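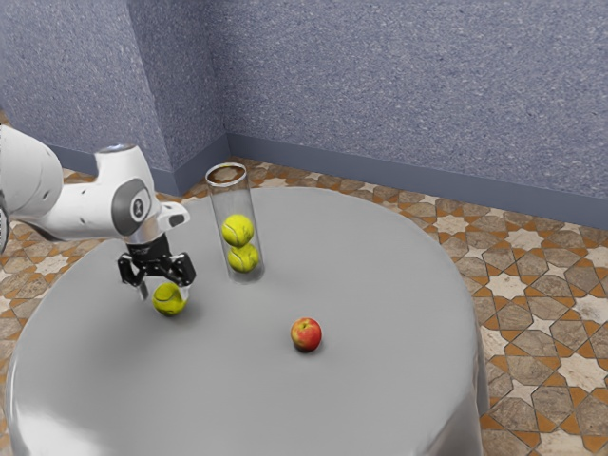
What I was trying to find out

My project for the term was about getting a simulated arm to put tennis balls back in their tube, and more to the point, whether it could learn to ignore stuff on the table that had nothing to do with the job. My supervisor, Hedvika Pešek, calls that stuff "clutter". In my case the clutter was an apple. I picked it because it's small and roundish and sits on a table like a ball does, so I figured it would be a fair test (and a bit mean!).

Everything ran in Kioko, the simulator our lab group uses. Brian Mohamedi had already built the room with the star-patterned floor tiles and the round table with the grey cloth, so I got to skip the part I'd have been worst at. Thanks Brian.

How I did it

I recorded 80 demonstrations by steering the arm myself with a hand controller. Every one used three balls, the clear tube and the apple, and I let the simulator shuffle where they started. My first handful were awful. I kept coming in too low and bumping the ball away across the cloth, and then chasing it, and I threw those out and started again. The trick I settled on was to stop above the ball, open the fingers wide, go straight down and only then close.

Then I trained a policy on the demos. It gets one camera view plus the joint positions, and it predicts the next short chunk of motion. Training took almost 7 hours on the shared machine, which Salim Chege was very patient about.

For testing I ran the trained policy 41 times with starting spots it hadn't seen. A run counted as a pass if all three balls were in the tube at the end and the apple hadn't been touched.

What happened

The apple was hardly a problem at all! I'd built the whole project around it and the arm went for it in only 5 runs, all of them with the apple starting closer to the gripper than any ball. Colour seems to be doing most of the work there. I'd love to try again with a green apple.

The tube was the real headache. Dropping the first ball in was usually fine, but the last one has to go in over the other two, and the policy often let go a touch early so the ball hit the rim and rolled off. I think that's my fault, as I got sloppy with the final drop in a lot of my demos and it copied me faithfully.

I also had trouble when the ball started close to the tube. The open fingers need room on both sides, and if one of them clipped the tube the whole thing went over. Dennis Lukumay suggested turning the wrist so the fingers close side-on to the tube, and I added that to a few late demos, but too few to say if it helped.

What I'd do next

More demos of the last drop, done slowly. A second camera looking down from over the table, so the policy can see the rim properly. And the green apple, obviously. Hamisi Khaemba wants to use my demos for his own project on failed grasps, so I've left the whole set in the shared Clerham folder, with the thrown-out ones in a separate folder marked "bad".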